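Contagem de streams, segunda parte

Refiz em julho as contas do single da Silach. O painel da distribuidora indicava 3.611 reproduções na primeira semana. O relatório exportado, filtrado por ouvintes únicos, dava 1.413.

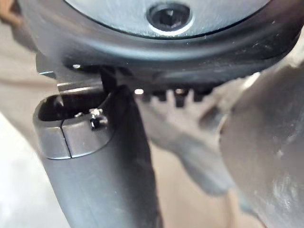 Parafuso sextavado na parte inferior central da placa, aro preto em volta.

A diferença vem das repetições: 312 contas ouviram a faixa em loop durante a madrugada. O Dinesh Nair, que mistura os discos da Huso, acha que é playlist de fã. Pode ser. A plataforma desconta parte disso no fechamento do mês, e a posição na parada muda depois. Falta cruzar os dados do lado B.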